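Home Confectionery, Session 3: Boiled Sugar, Fudge and the Claims Made About Them
Handout to go with the evening class. Jul 11, 2021

Bring this with you next time, with your own notes scribbled on it. The recipe at the end is the one we make in class. Everything before it is my attempt to clear away some of the advice that comes with fudge, most of which I have tried and a fair bit of which I no longer believe.

1. What fudge is

Fudge is sugar dissolved in milk and butter, boiled until a good part of the water has gone, cooled, and then beaten so that the sugar comes back out of the syrup as very small crystals. If the crystals are small your tongue can't feel them and we call it smooth. If they are big we call it grainy and blame the weather.

Keep that in mind when you read a recipe. Ask of each instruction whether it changes how much water is left or how big the crystals grow. If it does neither, it may be about flavour, or it may be something the writer's aunt did.

2. Thermometer or cold water?

You will hear that "proper" sweet makers drop a bit of syrup into cold water and feel it. I don't doubt that people with years of practice can do this. I do doubt that it suits a beginner who has a pan of boiling sugar on the hob and has never felt a soft ball in their life. By the time you have fished it out, squashed it and wondered about it, the pan has moved on.

Use a thermometer and use the water test as a check on it. For fudge we want 115C. Lower than that and it may stay a sauce, and much higher and you are on your way to something you need a hammer for.

Don't trust the thermometer either. Stand it in a pan of boiling water and read it. Near sea level it should say 100. If yours says 97, it is reading 3 degrees low, so take your fudge off at 112 on that dial. The Grudex dial type that many of you bought has words printed round the edge as well as numbers. Ignore the words. Makers don't agree on where "soft ball" starts, and the needle is wide enough to cover most of the argument.
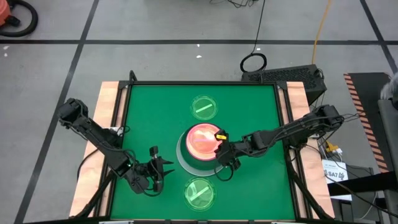
3. Stirring, and when to leave it alone

Stir while the sugar dissolves. Go slowly, over a low heat, and draw the spoon across the bottom to feel for grit. Most grainy fudge starts with impatience here, in my view, though I can't prove it from your pans.

Once it boils, the books part company. Some say never stir. Others say stir all the time. With a plain sugar and water syrup, leaving it alone makes sense. With milk in the pan, leaving it alone gives you brown flecks stuck to the base. I stir gently every minute or so and have yet to be punished for it.

Washing down the sides with a wet pastry brush: worth doing once, just as it comes to the boil. Doing it over and over puts water back in and makes the boil longer.

Now the cooling. Many recipes tell you to beat as soon as the pan leaves the heat. You can, and you will get fudge, but it will be coarser. Let it drop to 40 or a little above before you pick up the spoon. It feels far too long to wait. Don't scrape the thermometer round in it to see how it's getting on.

4. Things I would not pay for

Marble slab. Pleasant to have, heavy to store. A lined tin does the job for everything on this course.

Copper pan. Lovely even heat, and a price to match. A heavy stainless pan that holds three times the volume of your mixture is fine. The size matters more than the metal, as milk and sugar climb.

Gresus "fudge improver". This is a bag of powdered glucose with a recipe card in it. Glucose does help keep crystals small. So does a spoonful of golden syrup from the cupboard.

Special sugar. The Munasinghe cane sugar I passed round last time has a good taste and I use it for toffee. It won't make fudge set any better. Granulated and caster both work, and caster only dissolves faster.

Electric beaters. Fine for the first few minutes. After that the mixture thickens quickly and small motors begin to smell. The Vadberg hand mixer in the class cupboard has already been through this and I would like to keep it.

5. Vanilla fudge, as made in class

450g granulated sugar
170g tin evaporated milk
100g butter, cut up
100ml whole milk
1 tablespoon golden syrup
Pinch of salt
1 teaspoon vanilla extract

Line an 18cm square tin with baking paper. Put everything but the vanilla into a large heavy pan over a low heat and stir until there is no grit left. Bring to the boil and cook at a steady bubble, stirring now and then, to 115C. This can take anything from fifteen minutes to half an hour, so treat any recipe that gives you one exact time with suspicion.

Take it off the heat. Add the vanilla without stirring it in. Leave to cool as in part 3, then beat with a wooden spoon until it thickens and loses its shine. Press into the tin at once, smooth the top with the back of a spoon, and mark into squares before it is fully firm.

If it won't set, put it back in the pan with a splash of milk, melt it gently and boil again. If it is grainy, do the same with a bit more milk. You will read that neither can be saved. Both can, usually.

For next time

Test your thermometer in boiling water and write the reading at the top of this sheet. Make one batch beaten hot and one beaten cool, if you can bear to, and bring a few squares of each, labelled on the bottom of the bag. Chocolate work is held over until September, when the kitchen is cooler.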